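중고차 할부 계약서를 다시 읽은 날

10월 17일 목요일

한국에서 산 지 여러 해가 되었지만 금융 서류는 지금도 어렵습니다. 지난주에 중고차를 할부로 샀고, 그 과정에서 배운 것을 적어 두려고 합니다. 제 한국어가 조금 딱딱해도 이해해 주세요.

차는 Timmont라는 매매상에서 보았습니다. 담당 직원은 친절했고 차 상태도 마음에 들었습니다. 문제는 계약서였습니다. 처음 전화로 들은 금리와 종이에 적힌 금리가 달랐습니다. 제가 이유를 물으니 직원은 "전화로 말씀드린 것은 최저 금리이고, 고객님 조건에서는 이렇게 나옵니다"라고 대답했습니다. 어떤 조건이 모자라는지는 설명해 주지 않았습니다.

저는 그 자리에서 서명하지 않고 계약서 사본을 받아서 집에 왔습니다. 저녁에 같은 나라 모임의 친구 Llinos Dafis에게 전화했습니다. Llinos는 재작년에 비슷한 일을 겪었습니다. 그때 친구가 받은 금리는 같은 회사에 다니는 한국인 동료보다 높았고, 두 사람의 월급과 근무 기간은 거의 같았다고 합니다. 차별이었는지 아닌지 친구도 확실히 모릅니다. 다만 심사 기준을 글로 보여 달라고 요청하니 며칠 뒤에 금리가 내려갔습니다.
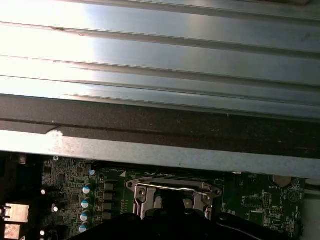

방열판의 핀. 가까이에서 보면 먼지와 잔 흠집이 있습니다.

그래서 저도 다음 날 할부 회사 Triswood에 직접 전화했습니다. 질문은 미리 종이에 써 놓았습니다. 전화로 한국어를 할 때는 긴장해서 단어를 자주 잊어버리기 때문입니다. 제가 물어본 것은 다음과 같습니다.

금리를 정할 때 체류 자격을 보는가.
체류 기간이 할부 기간보다 짧으면 어떻게 되는가.
매매상이 받는 수수료가 제 금리에 들어 있는가.
중도 상환 수수료는 언제까지 내는가.

상담원은 첫째 질문에서 한참 기다리게 했습니다. 돌아와서 한 대답은, 체류 자격 자체로 금리를 올리지는 않지만 남은 체류 기간은 참고한다는 것이었습니다. 제 서류를 확인해 보니 예전 체류 기간이 입력되어 있었습니다. 저는 올해 봄에 연장을 했고 새 외국인등록증 사본도 매매상에 냈는데, 누군가가 옛날 날짜를 넣은 것입니다. 실수라고 생각합니다. 하지만 제가 묻지 않았으면 그대로 계약이 되었을 것입니다.

수수료에 대한 대답은 분명하지 않았습니다. "제휴점마다 다릅니다"라는 말만 두 번 들었습니다. 이 부분은 지금도 답답합니다. 같은 차를 같은 날 사도 어느 창구를 통하는지에 따라 이자가 달라질 수 있다면, 사는 사람이 그 차이를 볼 수 있어야 한다고 저는 생각합니다.

결과를 말하면, 날짜를 고치고 다시 심사를 받아서 금리가 내려갔습니다. 할부 기간 전체로 계산하니 이자가 1,739,000원 줄었습니다. 저한테는 큰돈입니다. 심사를 다시 하는 데는 6일이 걸렸고, 그동안 Timmont에서는 다른 손님이 이 차를 보고 있다고 문자를 여러 번 보냈습니다. 마음이 급해졌지만 기다렸습니다.

회사 동료 Flynn Tomoana는 제 이야기를 듣고, 그러면 처음부터 은행에 가는 것이 낫지 않으냐고 했습니다. 맞는 말일 수도 있습니다. 저도 주거래 은행에 한 번 문의했는데, 외국인은 지점에 직접 와야 한다고 해서 휴가를 내기가 어려워 포기했습니다. 앱으로 신청하는 메뉴는 본인 인증 단계에서 멈추었습니다. 영문 이름의 띄어쓰기가 문제인 것 같은데 확인은 못 했습니다.

비슷한 상황에 계신 분은 서명하기 전에 계약서의 체류 만료일 칸을 꼭 보시기 바랍니다. 제 계약서에서는 둘째 장 아래쪽에 작은 글씨로 있었습니다. 그리고 전화 상담을 하면 날짜와 상담원 이름을 적어 두세요. 저는 첫 번째 통화 때 적지 않아서 나중에 같은 설명을 처음부터 다시 해야 했습니다.

차는 토요일에 받으러 갑니다. 자동차 보험은 아직 비교하는 중입니다. 외국 운전 경력을 인정받으려면 어떤 서류가 필요한지 아시는 분은 댓글로 알려 주시면 감사하겠습니다.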